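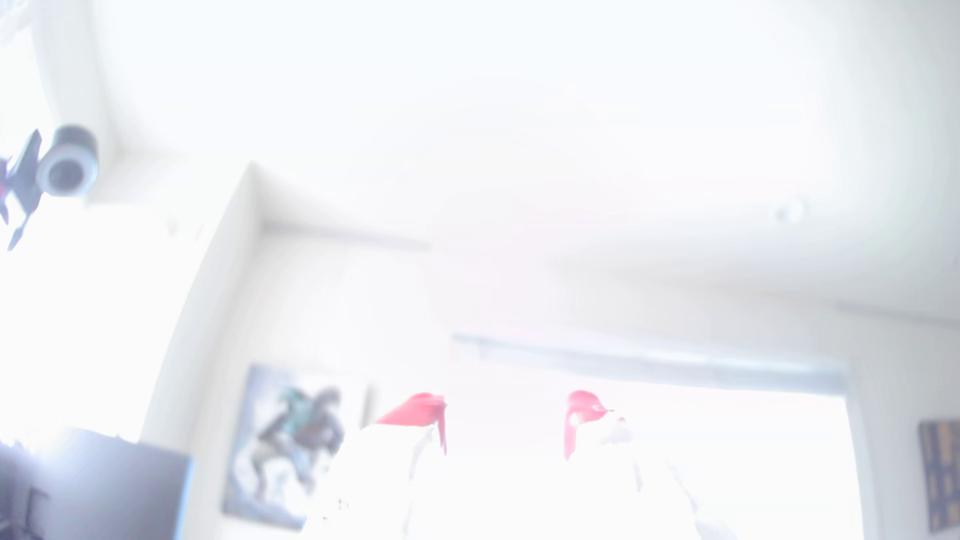
Serrano room, ceiling and beam

Subject: Re: [granura-chess] Should we do endings on Sunday?

On Sunday at 9 in the evening, a member in Cliditz wrote:

> I keep getting decent positions and then throwing them away once the
> queens are off. Last night I was a pawn up with rooks on and drew it
> in 14 moves without my opponent having to think much. Is it worth
> studying endings at my level (I would guess I'm 1000 on a good day)
> or should I keep going with openings? Everyone at the club seems to
> have an opinion and they all play the same opening.
>
> Also, does anyone have the Flestier booklet? I lent mine out and I
> can't remember who has it.

Yes! Please study endings! I've been wanting someone to ask this since spring, so forgive the length.

I spent my first few years on openings and I could rattle off a pile of moves in the lines I liked, and then somebody would play a perfectly ordinary move I hadn't seen and I was on my own by move six. Endings are so much friendlier. There are only a few pieces, you can try the same position over and over against a friend, and what you learn on a weeknight is still good years later.

I'd start with king and pawn against king, and stay there longer than feels reasonable. Put the white king on e6, the pawn on e5, and the black king on e8. White wins no matter who moves first. Now slide everything down a rank, so the king is on e5, the pawn on e4 and the black king on e7. Suddenly it matters a great deal whose turn it is! If Black has to move, White gets through, and if White has to move, it's a draw with careful play. I must have played that out with my sister for a whole winter (she took the lone king every time and was horribly good at it).

Then rook pawns, which break half of what you just learned. If the defending king can reach the corner in front of the pawn, it's a draw, and you'll save a lot of lost-looking games by knowing that one thing.

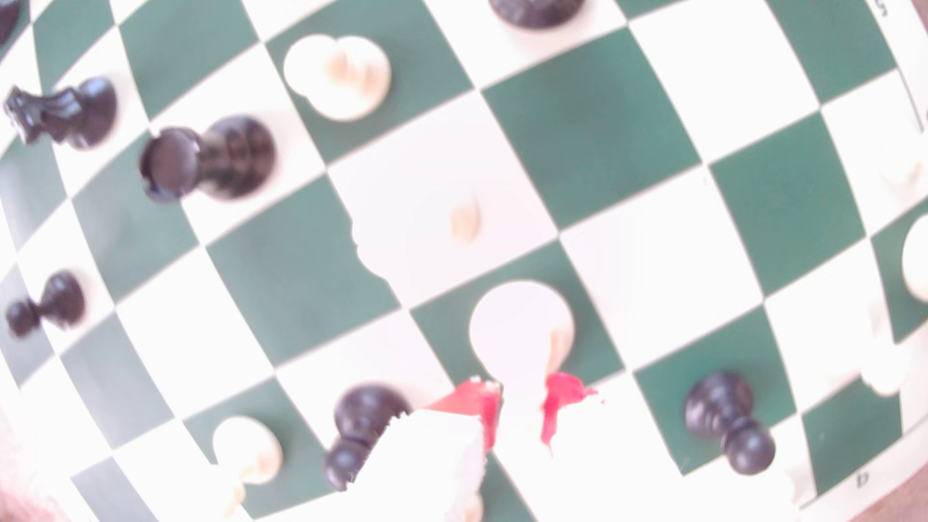 After that, rooks. Your 14-move draw is nothing to be embarrassed about, and rook endings a pawn up get drawn at every level of play. Learn the defense first, I think, then the win. For the defense, your king sits in front of the pawn and your rook stays on its third rank (counting from your own side of the board) so the other king can't come forward. As soon as the pawn steps onto that rank, run your rook all the way to the far end and give checks from behind. The king has no place to hide and you get your half point. It's such a lovely idea, and so easy to remember once you've done it with your own hands.

For the win, you want your king on the queening square in front of its pawn... well, the pawn is on the seventh and the king is stuck on the eighth, and you bring your rook to the fourth rank so it can block the checks later. Most books call this building a bridge. I can go through it with anybody who likes.

How much time does it take? I do 3 positions in the evening and then I stop, even if I want more. I set up the position, play it as the stronger side, turn the board, and play it as the weaker side. If I get it wrong I leave it for the next night.

On openings, I wouldn't drop them completely. Pick one thing with White and one against each of the big first moves, and play those until you're sick of them.

I do have a Flestier booklet but it's definitely mine, it has coffee on the cover. The section on bishops of opposite colors is the best part and I'd happily copy out the positions for the list. Does anyone else have a favorite ending? I'd especially love something with knights, because mine always seem to be on the wrong side of the board.

See you all at Serrano on Sunday!

--
To leave granura-chess, reply with the word "remove" in the subject line.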